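Teaching the Folmont Arm to Pick Up a Bag
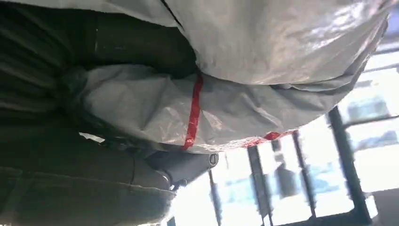 The Folmont is a tabletop arm kit from Zenthorpe, sold to people who would like a robot to move light things from one spot to another and who have more patience than I do. The box says setup takes an evening. Mine took three, one of which went to finding the hex key. Once it runs, you'll want to give it a practice object, and every manual suggests a foam block. Skip the block and try a big plastic bag. The wrist camera gets a faceful of shiny white creases with a bright window behind them, and a setting that looked perfect on foam falls to pieces. A red stripe down the bag, like the wavy one on mine, gives you something to aim at.

What you need: the arm, the wrist camera kit (sold separately, naturally), a laptop, and one empty bag you don't care about.

1. Mount the camera. Two screws, finger-tight, then a quarter turn. Run the cable along the forearm and leave slack at the wrist. The clips in the box are too small. Javiera Núñez at Palumbo, where I bought the kit, will send the larger ones if you ask nicely.

2. Set exposure by hand. In the Munimside app, open Camera, then Advanced, and switch off Auto. Point the gripper at the bag and lower the slider until you can make out folds in the plastic. The window will still look like the gates of heaven. Leave it alone, you aren't picking up the window.

3. Mark your target. Tap Add Color and drag a small box over the stripe. Keep the box inside the red. If you catch any white, the arm will develop a deep interest in the rest of the bag, then the wall, then your shirt.

4. Lower the grip force. The factory setting is 100, suitable for walnuts. I use 3 on the slow profile and creep up from there.

5. Teach the approach. Press Record, guide the arm by hand to a spot just short of the bag, and press Record again. Come in from the side. From underneath, the fingers tend to push the bag away before they close on it.

6. Run it slowly. Keep one hand near Stop. If the app shows error 311, the camera has lost the color. Go back to step 2, and check that you haven't closed the curtains in the meantime.

Is the kit worth buying? For a patient hobbyist, yes. The arm is quiet and the joints hold their position well. The app was apparently designed by someone who dislikes visitors, and the manual still refers to a button that was removed in March. Gizella Fülöp has posted a corrected setup sheet on the owners' forum. Print it before you start.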